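September, cell 2 notebook, Woltetti bench

Protective stop at 10:40, during the bin-to-bin pick run. Arm was on the retreat move after a failed grasp. No contact with a person. Divya Bhat was at the console, I was at the printer. Divya hit the button a moment after the controller had already tripped by itself, so the log shows two stops close together. The first one is the one that matters.

What the log says: wrist joint torque over limit, cycle 1,559 of a planned 4,000. Gripper state at the time was "closed, no object." The planner then called the standard retreat, which goes straight up and tilts the wrist back toward home. It should have gone straight up first and tilted after. Instead the two moves were blended and the wrist started turning while the fingers were still low near the bin wall. My guess is that a finger side caught the rim and the joint pushed against it until the limit tripped.

Blend radius in the config was 5 cm. I had it at 3 before the update to the Zarnus motion package. The update put the default back and I did not check it. That is on me.

The parts are a bad case for this bin anyway. They slide into the corner and rest on each other, and the grasp scorer still rates them as reachable. The finger needs room on the wall side and there isn't any. 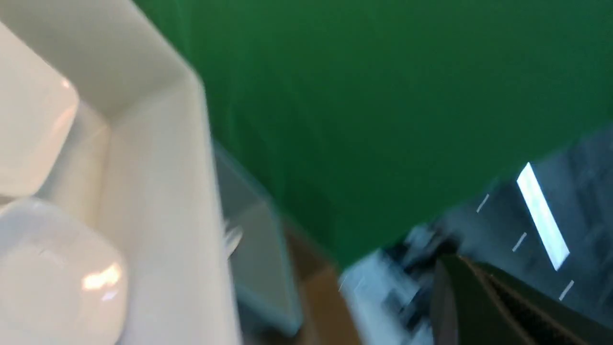
Gisela Garrido read the draft of this entry and does not agree that the blend radius is the whole story. Her point is that the same retreat ran all morning without a trip, with the same config, and that the wrist only turns early when the grasp fails and the planner is replanning from a stale pose. She wants the pose timestamps pulled before anyone writes "config error" in the fault sheet.

Fair. I pulled them after lunch. The pose used for the retreat was older than the one from the grasp, so the planner believed the hand was higher than it was. With the small blend it might have cleared the rim even so. Leaving cause as "open, two contributors" for now.

Checked on the arm, power locked out:
Finger pads, no tears, ridges look fine. Left finger mount screw had turned a little, retightened and paint-marked.
Wrist moves by hand with brakes released, no grinding.
Bin rim has a fresh scuff on the inside. Could be from this, could be older. Did not have a before picture.

Changes made:
Blend set back to 3 and moved into our own file so the next update can't overwrite it.
Retreat after a failed grasp is now vertical only, at slow speed, until the hand is over rim height.
Planner rejects any pose older than the last gripper event. Emiliano Bautista reviewed the patch, merged.

Not done: scorer still likes corner parts. Tadeo Arancibia has a wall-distance penalty on a branch but it has not been tried with this bin.

Restarted at 15:20 at reduced speed with the guard closed. Count starts over from zero, the old cycles don't count toward the 4,000. Don't raise the speed until Gisela has signed off on the timestamps.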